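Threads > Neighborhood > Sleep & Late Shifts

Search posts Go

Six weeks into walking home from the late shift instead of taking the bus and I have opinions. Thread.

1/ I get off at Engebretsen at 11:45 and the bus home is the 168, which comes when it feels like it. One Tuesday in March I got sick of waiting and just started walking. 34 minutes, door to door!

2/ First week my feet hated me. I was wearing my work clogs (do not do this). Nuala Ó Dálaigh from the bakery side lent me her old sneakers and I still have them, sorry Nuala.

3/ I thought I'd listen to podcasts but I mostly don't. I plan dinners. I argue with my sister in my head - I win every time.

4/ Sleep is the big one. I used to get home wired and scroll until three. Now I eat some toast, shower, and I'm out. My mom says it's the toast.

5/ Money: a monthly pass is 45 bucks, so that's going in the new mattress jar. The one I want is 2,000. See you all in a few years.

6/ People keep asking if it's creepy. I stick to the wide streets, I text Peiyu when I leave and when I get in, and on bad weather nights I still take the bus. Do what feels right for you.

7/ And I've gotten weirdly fond of townhouses after dark. 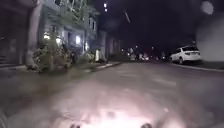 long straight street, townhouses on the left, bedtime for everybody else

8/ Next up is finding a raincoat that doesn't turn into a sauna by the halfway point. Send recs, I've already returned two.

Comments

Shengli Liao: Seconding the toast theory

Adebayo Mohammed: get a poncho, you'll look silly but you'll be dry

Zihan Kang: The 168 has been like that since I was in high school lol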